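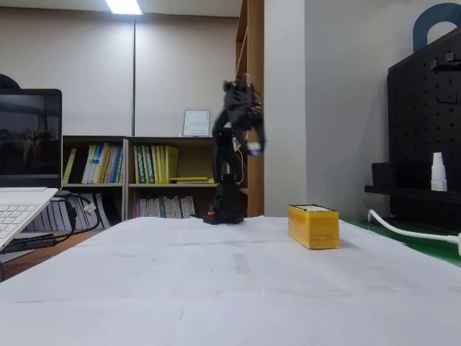 Arm at the paper-covered table, gripper in motion, yellow box to the right.

pegleg_tom
Started collecting pick-and-drop examples for the small black arm in July. Total so far is 453 episodes. The policy trained on them reaches for the spot where the item used to be, with great confidence. Is the answer more episodes or better ones?

Santoso_fan
More. It is always more. Come back when your wrist hurts.

marrowfat
Better ones. I'd bin any episode where you dithered over the grasp. It learns the dithering beautifully, mine hovers like a man choosing a sandwich.

pegleg_tom
Some of mine are mostly dithering.

Guilan Han
How much does the box move between episodes? If it stays put all evening the arm has no reason to look at it. I shift the box and the item every 20 episodes and write down where they went.

Santoso_fan
Every 20 is lazy. Every single one.

Guilan Han
You are welcome to come and do mine.

marrowfat
Also, white paper under a partly white item? I'd try brown parcel paper for a batch. And tape the creases flat or it'll decide a crease is a landmark.

pegleg_tom
There's tape on it already. I'm fond of the white, it makes everything look like a hospital.

kettle_drum
Disagree on the paper. Plain and bright is fine to start with, get one thing working and then make it ugly. I changed the cloth, the lamp and the box in one weekend and had no idea which of them broke it.

marrowfat
All three, knowing you.

pegleg_tom
OK, box had moved 2 times in the whole lot, I've checked my notes. Doing a fresh batch with it moved each time, same paper. Keeping the old lot in a separate folder called "regrets".

Guilan Han
Keep a few of the fumbled ones where you recover and finish. Those are worth having. Fumble and give up, delete.

Santoso_fan
Delete nothing, discs are cheap.

marrowfat
This is why your training run takes until Easter.

pegleg_tom
30 of the new ones done. Wrist hurts. Will post when it's trained.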